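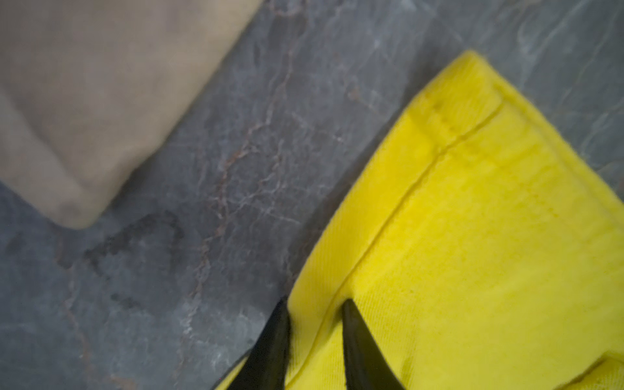

4. Charging at home with the Remlow wall unit

4.1 Before the first charge

The wall unit must be fitted by a qualified electrician on its own circuit. Check that the isolator switch in the consumer unit is on and that the status light on the front cover shows steady white. If the light is off or red, go to section 7.

The cable supplied is for indoor and outdoor use. Do not use an extension lead or an adaptor between the wall unit and the car.

CAUTION: Do not plug in if the connector pins are bent, cracked or blackened. Switch off at the isolator and call your fitter.

4.2 Starting a charge

1. Park so that the cable reaches the charging port without being pulled tight.
2. Put the car in Park and switch it off.
3. Open the port flap by pressing its rear edge. The car must be unlocked.
4. Push the connector fully home until it clicks.
5. Wait for the light on the wall unit to turn from white to pulsing green. This can take up to 12 seconds.
6. Lock the car. The connector locks with it.

Note: If the light turns amber, the car has a delayed start set. Clear it in the car's own menu or leave it to begin at the set time.

4.3 Setting a charge limit

For daily driving, set the limit to 80 per cent. On the Trirkon long-range model this gives almost 380 kilometres in mild weather. A full charge is meant for longer trips, and the dashboard may then show up to 564 kilometres. Both figures drop in cold weather and at motorway speeds.

1. Open the Trotance app and choose your wall unit.
2. Tap Limit.
3. Drag the marker to the level you want and tap Save.

The app limit and the car limit are separate. The lower one applies.

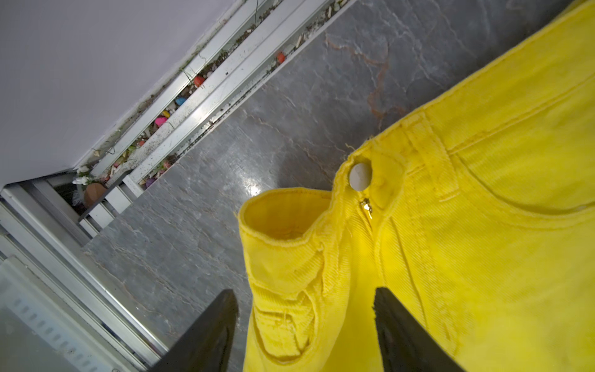 Konrad Rainer writes that his car kept stopping at 70 per cent whatever he chose in the app, and that the old limit was still stored in the car. Changing it there put it right, and he didn't need to reset the wall unit.

4.4 Ending a charge

1. Unlock the car.
2. Press the button on the connector handle and pull straight out.
3. Fit the rubber cap and hang the cable on its hook.
4. Close the port flap.

If the connector will not come free, lock and unlock the car once, wait 2 minutes and try again. Do not lever it out. The manual release is behind the left-hand trim panel in the boot.

CAUTION: Never leave the connector on the ground where it can be driven over or fill with water. 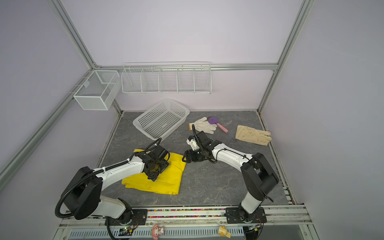
Folded yellow cloth on a grey marble-patterned surface.

4.5 Cold weather

From November onwards, time the charge to end shortly before you leave. Rüegg units fitted before 17 April 2021 need the software update in section 9 before the timer will work.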